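Arnia Support Portal
Ticket 2971: Dimaculangan two-arm kit, misses items in front of organiser
Product: Dimaculangan tidy-up kit (trial unit)
Site: Purnville
Opened: September 2019
Priority: Normal
Status: Awaiting customer

Problem as reported

Kit is on trial with us, two arms, black table, the wooden desk organiser with the yellow labels. Job is meant to be simple: pick up the toiletries, put them in the labelled bays. Ran it 40 times. 29 fine. The other 11 the right arm stops short of the bottle or closes on nothing. Left arm no complaints so far but it does less. Same software as shipped, nothing changed our end. Pls advise, we have to say yes or no to the lease soon.

Start position we use, bottle and blue-lidded jar in front of the organiser, both grippers open:

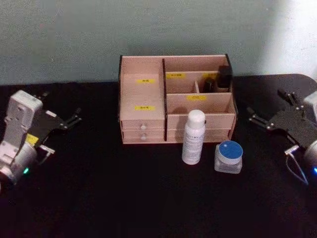
Start pose, both grippers open and empty

First reply from support

Thanks for the detail. Few things to try in order, please log each one here. Don't skip the restart even if you did it already.

Customer log

1. Full restart, both arms. Homed OK, green light on the left, blue on the right. Are they meant to differ? Manual only shows one colour. No change to the fault.

2. Re-ran the homing for the right gripper only. Better for a bit then a miss again.

3. Slowed the right arm down to half speed in the settings page. Bottle grip is now good, fingers close round the middle, which is where the setup sheet says to aim. Left arm parked open as told.

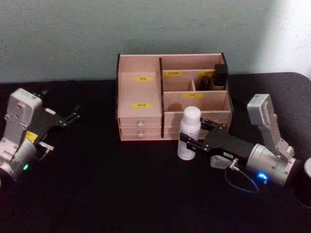

4. Checked the cable on the right arm as asked. Connector feels snug, the cable hangs in a loop under the gripper plate. Not tight at any point of the reach that I could find. Didn't unplug it.

5. Checked organiser against the placement drawing. Drawing shows it square to the table edge. We'd been putting it down by eye, so could be off by a bit each time. Your drawing also doesn't say how far from the wall, can you add that.

6. Lower view check. Support asked whether tall items hide the labels. Yes they do. With the white can stood in front of the right side, the label on the low front divider is partly behind it. The two on the drawer side are clear.
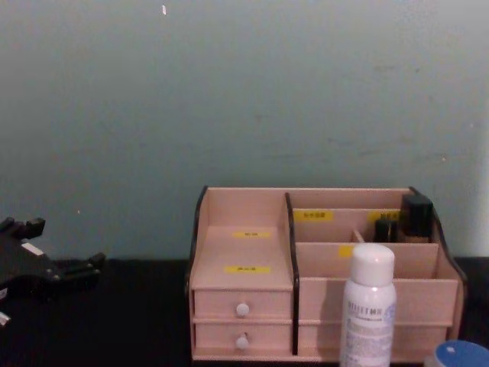 7. Moved bottle a hand's width to the left and ran again at half speed. No misses in a short run. Put it back, got 2 misses. So position matters, speed maybe less than I thought.

Reply from support

That helps. Looks like the label check and the pick are fighting each other when the front label is covered. Dostholm had the same in July with a different organiser and a config change sorted it. Can you send a view from the wrist side with the labels in it, then we can send the right file. Doesn't need to be tidy.

Customer

Attached. Labels are readable enough in person, bit soft on the wrist camera.
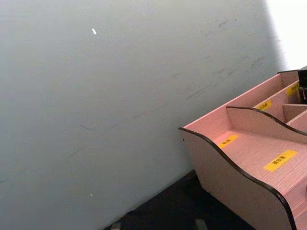
Also want to know if the new config means redoing the teach points, becuase that took us most of a day first time. If yes we'd need the trial extended. The drawers aren't in the job yet but we'd want them in before signing, knobs are quite small for these fingers. Is there a softer fingertip set, and is it in the lease price or extra?

Support

Teach points stay as they are, just load the file and restart. Fingertips are extra, quote to follow from sales. Have asked for the trial extension. Left/right light colours passed to the manual team, will update here. Ticket kept open till you've done another run of 40 at full speed.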